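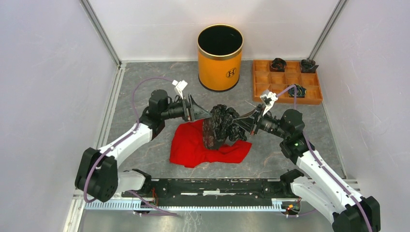

I spent most of November going back and forth on fingers for the two-arm cell, and I want to write down where it ended up before I forget the details.

The two sets I had on hand were the stock fingers from Skendar, which are hard and come to a fairly narrow tip, and a set of Hesard fingers with a softer pad and a wider face. Both bolt onto the same wrist with the same four screws. Swapping them takes me about as long as making coffee, and then I have to redo the zero position on each side, which takes longer.

The test is a handoff with cloth. Both grippers take a crumpled black piece from opposite sides, hold it over the red cloth, and then one side lets go. I picked fabric because my earlier tests with blocks told me almost nothing. Every finger I own can hold a block. Fabric bunches up, slides, folds over the fingertip and sometimes comes along when you open the gripper and don't want it to.

I ran 713 attempts in total. I threw out the first 88 after I found a loose set screw on the left wrist, so the numbers I trust come from the other 625. I split those between the two finger sets as evenly as I could, given that I ran out of evening a few times.

The hard fingers were better at getting a small bunched piece out of the compartment tray. They fit down into a cell without knocking the partitions. With the wide pads I kept catching the top of the wood, and a couple of times I dragged the whole tray along the floor. I ended up slowing the approach for those runs, so the cycle times aren't a fair comparison and I'm not going to post them.

Once a piece was up in the air, things reversed. The soft pads held it with less squeeze, and the release was cleaner. With the hard fingers I had 107 attempts where the fabric stayed hooked on the side that was supposed to let go. With the pads it was 20. That is a big enough gap that I don't think it comes down to how I placed the pieces, although I did get better at placing them as I went.

Adeel Malik asked me why I didn't just close the hard fingers with less force. I tried it. Below a certain point they drop the piece on the way over, and the setting that works for a tight bunch is wrong for a looser one. The pads have a wider range where things simply work. He also suggested opening in two steps, a small crack first and then the rest of the way. That helped a little with both sets and I've left it in.

Some notes on the rest of the setup:

- The fixed camera is fine for seeing where the piece is. It's poor at telling me how much fabric is between the fingers, especially when the fabric is black and the gripper is also black. The white markers on top of the grippers help me line up the video afterward.
- The red cloth was a good choice as a background. I started with a gray one and could barely find it against the floor.
- I'm still on the Abbasi controller for both arms. It loses the right arm now and then if I start the two sides too close together, so I wait for the left to report ready before I power the right.
- The purple cables need more slack than I gave them at first. If they're short, they pull on the wrist near the end of its travel and the grip shifts a little.

For now I'm running the hard fingers on the left and the pads on the right. The left does the picking from the tray, the right takes over, and the left lets go. I've only had it this way for two evenings, so I don't have counts worth sharing. The annoying part is keeping two sets of force settings, and I've already loaded the wrong one once.

Next I want to try a narrower version of the soft pad. Delstead lists one that should fit this wrist with a spacer. I've ordered a pair, and the spacer is backordered, so I'll probably cut my own and see if it holds.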